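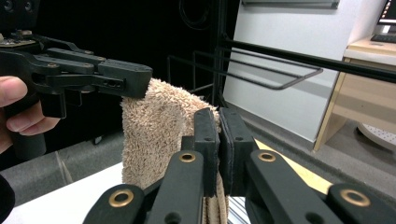

3.2 Washing and drying conditions

Cotton terry towels were taken from the stock of the Flerkby guest house and divided into two groups. The first group was dried on outdoor lines, the second in a Votalia tumble dryer on its medium setting. Both groups went through 15 washes at 41 degrees with the same liquid detergent and no fabric softener. Towels were shaken once by hand before drying and left flat on a shelf overnight before any test was done.

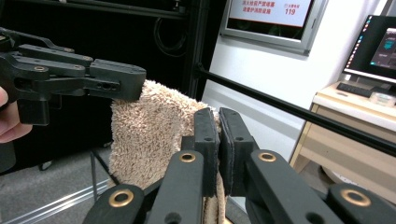

Water uptake was measured with the sinking method, in which a cut square is laid on still water and timed until it goes under. We cut 5 squares from each towel, keeping clear of the hems and the woven border - these take up water more slowly and would have raised the spread. Stiffness was judged by a panel of six people who handled the towels behind a screen and gave each a score from one to five.

Line-dried towels were scored as stiffer after the first few washes, in line with earlier work by Oshima. The gap did not grow much after that. Uptake differed less than we had expected, and on the last wash the two groups could not be told apart by this test. Loss of lint was higher in the tumble-dried group throughout (Figure 6). We did not weigh the lint left in the washing machine filter, so the true loss is likely to be larger in both groups.

The towels were all of one weight and one supplier, Diline, and the results may not hold for thinner cloth or for blends with polyester.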